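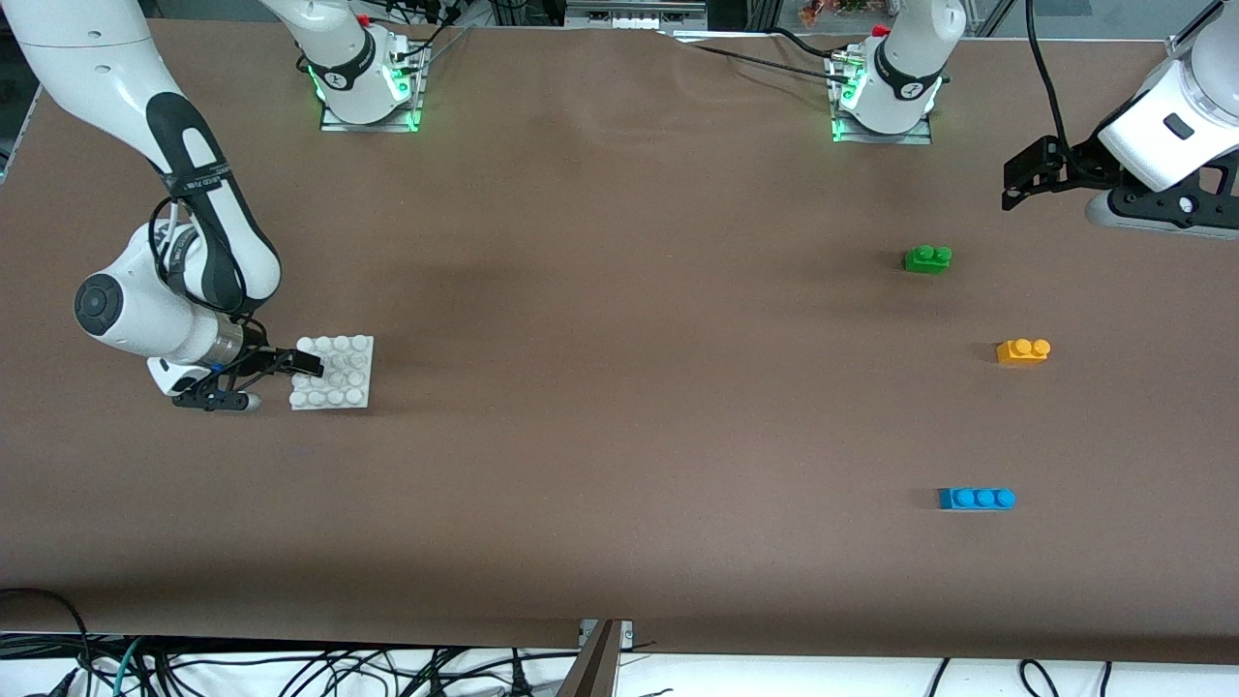 Building blocks on brown paper.

Home Diary Gigs Links Older Newer

Wednesday night, May
by Adanech Gebru

My feet are killing me and I've still got glitter in my left eyebrow, so this will be a bit all over the place.

We had the run-through for Mum and Dad's anniversary do tonight, up at the Grellard. I say run-through. It was meant to be the band coming in to look at the stage and find the plugs, and me walking round with a tape measure looking important, and then home for tea. I got in at twenty past ten and had toast standing up.

The band are called Kamik and they play at every christening and engagement in Prusolport, or that's how it feels. I've danced to them at other people's parties since I was at school. Same singer, same red shirt — he must buy them in bulk. They do the old songs Mum likes and then after the food they turn into a sort of soul covers band for Dad's side, which is exactly what we need with our lot, because you can't have my aunties sitting down for two hours while Dad's cricket friends do the twist. Everyone has to get a go.

First problem, the stage. It's lovely, it has those heavy green curtains and the little steps, but it's shallow. The drummer put his kit up and there was room left over for one thin person. They tried the keyboard sideways and the keyboard player said he'd be looking at the fire door all night, and he'd quite like to see some faces. So they're going on the floor in front, with just the drums up on the stage behind them. It eats into the dance floor but I think it looks friendlier, and the singer likes to wander about anyway. He did a whole verse tonight sitting on the edge of the buffet table.

Second problem was the sound thing. The hall has a box on the wall with a light, and if you play too loud the light goes red and it cuts the power to the stage sockets. I knew about the box. I'd forgotten about the box. They were halfway through the second song, really getting going, bass player with his eyes shut, and click. Silence, apart from the drums, who carried on for a bit like a man running off a cliff in a cartoon. It went off three times altogether. In the end they turned the bass down and pointed the speakers more into the room and it stayed on amber through the loudest one they've got. I hope it's the same with people in. They say bodies soak it up. I'm picturing Uncle soaking it up in his big suit.

Then the songs for the gaps. The band take two breaks and I said I'd do a playlist, because I am a fool. Dad gave me his own list weeks ago, handwritten, on the back of some council tax envelopes, and Mum gave me hers over the phone, singing bits of it. My brother added his without asking. I looked at the laptop tonight and there are 1028 songs on it. For two breaks! We could leave it running till the following week and still not get to the end. I've got to get it down to something sensible by the weekend and every time I take one out I feel as if I'm hiding it from somebody. I've kept all the slow ones Dad put a star next to. There's one he's put two stars next to and when I asked why he went off to look at the boiler.

Food is sorted, at least, and thank goodness. Derese are doing it, both sorts, so there'll be the big trays of stew and injera down one side and sausage rolls and egg sandwiches down the other, and everybody will end up with a bit of each on the same plate like they always do. The final bill came through at £1631, which made me sit down on the stairs, but it's split between us and it includes somebody to do the coffee properly, with the roasting and the incense and everything. I had to check with the hall about the smoke. The man said it was all right so long as it's by the window end. I've written that on my hand and now on here as well so it can't get lost.

What else. The cake lady rang while I was up a ladder. She wanted to know if it was "Happy Anniversary" or their names, and I said both, and she said there wasn't room for both unless the letters were very small, so I said names. Then I fretted about it all through the sound check and rang her back and said Happy Anniversary, and she laughed and said she'd already guessed I would and hadn't started. Cousin Ruth's still not said if she's bringing the twins. If the twins come I need two more chairs with backs, they slide off the stools.

The glitter is from the table decorations. Don't ever buy the loose kind. I opened one packet to see what the colour was like under the lights (nice, a sort of coppery gold) and it went up my sleeve and over the mixing desk, and the singer found some in his tea. The hall people want it swept up by midnight on the night and I've already decided we're having the flat paper stars instead.

Quite late on, when they'd sorted the levels and were really only playing because they felt like it, they did the one Mum and Dad had as their first dance. I hadn't told them about it. They just play it at most things. The hall was all half lit with the chairs still stacked and I was kneeling on the floor with a roll of tape trying to mark where the speakers go, and I had to stop for a minute. I'm going to be no use whatsoever on the night. I've told my brother he's doing the speech.

Then the code for the key safe wouldn't work. I had it down as 2536 and I stood there in the car park pressing it over and over with the bass player shining his phone on it for me, and in the end you have to press the C first. So: press C first. I dropped the key in, the band's van wouldn't reverse because of the bins, we moved the bins, and everyone went home.

Tomorrow: ring Ruth, ring the hall about the extra table, find Dad's good shoes without him noticing, take at least half of my brother's songs off the laptop. And wash this eyebrow.

Bed now. I've got that second chorus stuck in my head and I can hear next door's telly through the wall going at it with something completely different.

Contact | © Adanech Gebru | Back to top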